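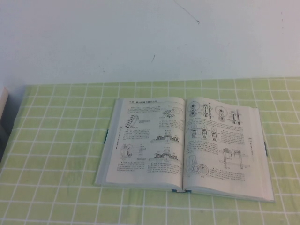
Gemma Bassi writes that her cotton tablecloth came out of the wash too short for the table and wants to know if the shop sold her the wrong size. Probably not. Thread on shrinkage, mostly for people who buy cloth by the metre.

2/ Woven cotton is held under tension on the loom and again in finishing. Washing lets the yarns relax. Most of the loss is along the length (warp), less across the width (weft), so a square cloth comes out slightly oblong.

3/ The figure on a bolt label is usually residual shrinkage after finishing. If there is no figure, ask. "Pre-shrunk" on its own means very little. I have had pre-shrunk cloth lose 5 per cent.

4/ Test before cutting. Take a piece bigger than you think you need, keep clear of the selvedge, and mark a 100 cm line each way with thread. Pen washes out or bleeds.

5/ Wash it the way you will wash the finished thing. Same temperature, same spin, same drying. A cool test tells you nothing about a hot wash.

6/ Let it dry fully and lie flat for a few hours before measuring. Press it lightly if you have to, no pulling. Steam and a heavy hand will put a good part of the length back in and it goes again next time.

7/ If the warp line now reads 92 cm, you have lost 8 per cent. Divide the finished length by 0.92 to get the cutting length. Adding 8 per cent to the finished length comes up short: 216 cm instead of 217.4 on a 2 m cloth. Hems are extra.

8/ Repeat the wash. The Noiphan lot I bought in July (2293 on the ticket) lost most of it first time and a bit more on the second. Third wash, no change I could measure.

9/ Chalerm Duangkaew asks about linen. Same method, but it creases so badly that the flat measurement is harder to trust. Take three readings per direction and use the middle one.

10/ Polyester blends move much less. I still test them. Weft figures for the Brinik cloth tomorrow.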